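Faltthorpe Folding Puppet Theatre

A tabletop theatre for children aged three and up, made for living rooms, nurseries and library story corners. It opens flat, stands on any firm table and folds away again in a minute or two. Children can work their puppets from behind or through the side openings.

The theatre is 80 cm wide when open. Curtains run on a cord and can be pulled from either side, so two children can share the job. There is a shelf at the back for puppets waiting their turn.

What you get
Theatre front with two hinged wings
One pair of curtains with cord
Two plain backcloths, day and night
Short play booklet by Analyn Soriano

Puppets are sold separately. Most glove puppets will fit, including all of the Lasemano animals. Larger mouth puppets can be used, but they will fill most of the stage. 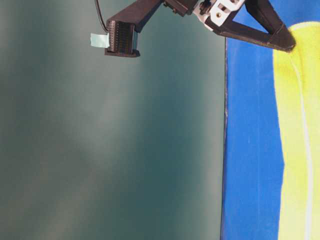
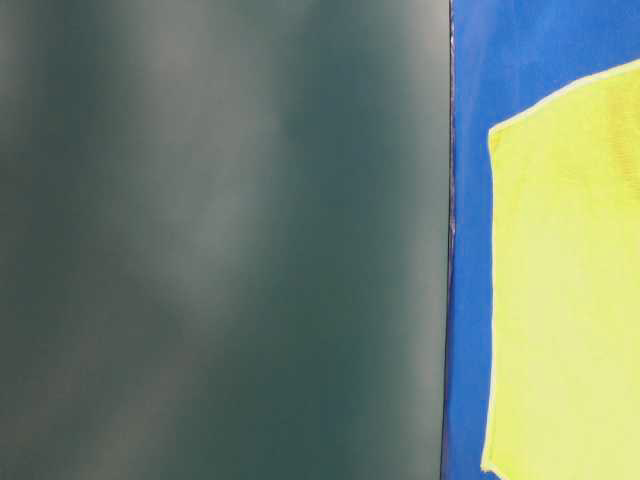
The play booklet
Analyn Soriano has written four short plays for two or three performers. Each lasts under ten minutes and has plenty of lines for the audience to shout back. The longest, The Goat Who Lost Her Hat, needs a goat, a baker and anything that can pass for a policeman. The words are in large type and pages may be copied for school use.

Setting up
Stand the front on the table, then swing both wings back until they click. Hook the backcloth over the two pegs. Hang the curtains last — the cord is easier to thread with the wings open.

Care
Wipe with a barely damp cloth. Curtains can be washed by hand at 30 degrees and should be dried flat. Do not lean on the front while it is standing.

Price and delivery
The theatre costs £59. UK delivery is free and takes three to five working days. Orders for December should reach us by the first week of the month. Spare curtains and cords can be ordered from Haris Magsi in the parts office — please say whether yours is the older model with the wooden rail.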